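4.2 Placing and Connecting the Loudspeakers

Read this section before connecting the Etero loudspeakers to the Lelico integrated amplifier.

Caution: Switch off the amplifier and unplug it from the wall outlet before handling any speaker cable.

1. Place each loudspeaker at least 21 inches from the rear wall.

2. Strip the ends of both cables and twist the strands tight.

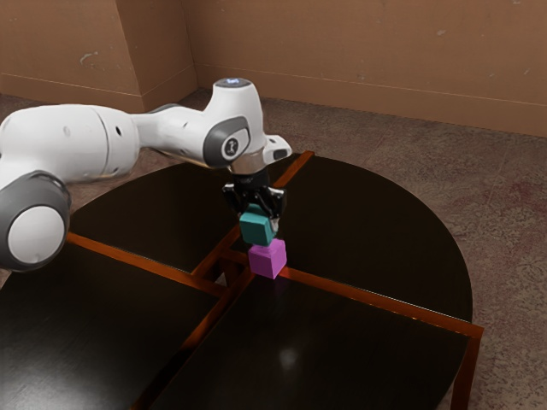
3. Connect the red terminal on the amplifier to the red terminal on the loudspeaker. Repeat for the black terminals.

4. Check that no stray strand touches a neighboring terminal or the chassis.

Note: Cable runs longer than 50 feet require the heavier gauge listed in the Accessories section.

First Use

Turn the volume control fully down, restore power and select an input. The front indicator changes from red to white when the output stage is ready. 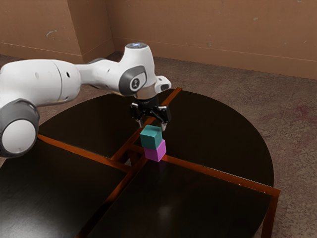 Raise the volume slowly. If one channel remains silent, turn off the power and repeat steps 3 and 4. Keep the bass control at its center position during the first 3 days of use.

Revised 10 July 2026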